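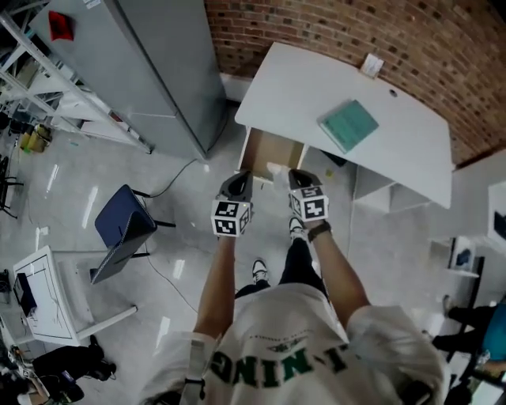 Kwesi Kyei findet, bei Wandbildern im Innenraum müsse man immer grundieren, egal was auf dem Eimer steht. Sehe ich nach meinem Flur im Café Umular anders! Ich habe direkt auf die alte Dispersion gemalt, fast 60 Stunden mit Acryl, und die Farben stehen wunderbar – vor allem das Türkis der Wellen (das war meine größte Sorge).

pinselohr22
Glückwunsch, klingt toll! Bei der alten Farbe wäre ich trotzdem vorsichtig. Kreidet die Wand, wenn du mit der Hand drüberwischst?

Ilell
Nein, gar nicht, das hatte ich vorher getestet. Die Vorlage ist übrigens ein alter Holzschnitt, den die Wirtin geerbt hat. So viel Spaß hatte ich lange nicht mehr beim Übertragen, drei Abende nur Raster und Kohle!

Kwesi Kyei
Ich bleibe dabei. Mein Treppenhaus bei Amissah ist ohne Tiefgrund nach zwei Wintern abgeblättert, und zwar genau an den Gesichtern. Das malst du nicht gern noch mal.

darix_wand
Treppenhaus mit Außenwand ist aber was anderes als ein trockener Flur. Raster nehme ich nur bis 3 Meter Breite, darüber Beamer. Geht viel schneller.

Ilell
Beamer ging nicht, der Flur ist zu schmal :) Im Juli kommt die Decke dran, da grundiere ich eine Hälfte, versprochen. Welchen Lack nehmt ihr, matt oder seidenmatt?

pinselohr22
Matt, zwei dünne Schichten.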